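What Is Wood, Anyway?

Look down. Is your floor made of wood? Then you are standing on a tree! Well, on slices of one.

Brown floor boards, and a gray table on top:

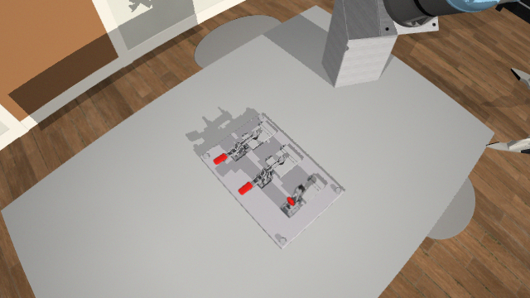
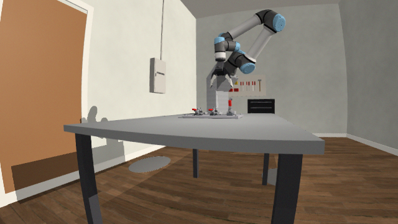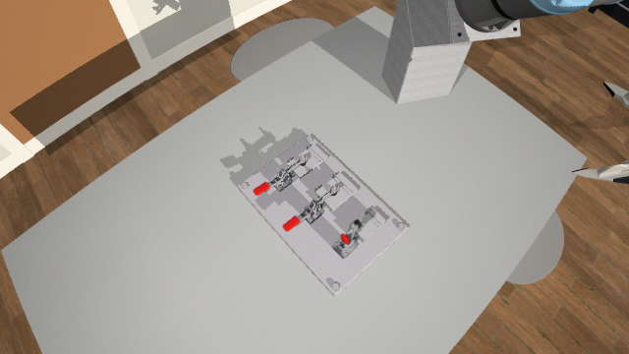

So how does a tree get so hard? It grows from just under the bark. A super thin layer there makes new wood every year. Spring wood is pale and grows fast. Summer wood is darker and slower. One pale band plus one dark band = one ring = one year. Count 100 rings and teh tree was 100 years old!

The lines you see on a board are those same rings, sliced the long way. Grown ups call it grain.

Wood is full of tiny tubes too -- like drinking straws. They carry water up from the roots. Way up, past the branches, out to the leaves.

Try it! Find a stump (we found ours in Brurthorpe, in May). Start in the middle. Count the dark rings out to the bark. Fat ring -- good year, lots of rain. Skinny ring -- maybe a dry one. Liesl Strebel's class got stuck at ring 8 becuase of a beetle hole. Just skip over and keep going.

Next: why do leaves fall off?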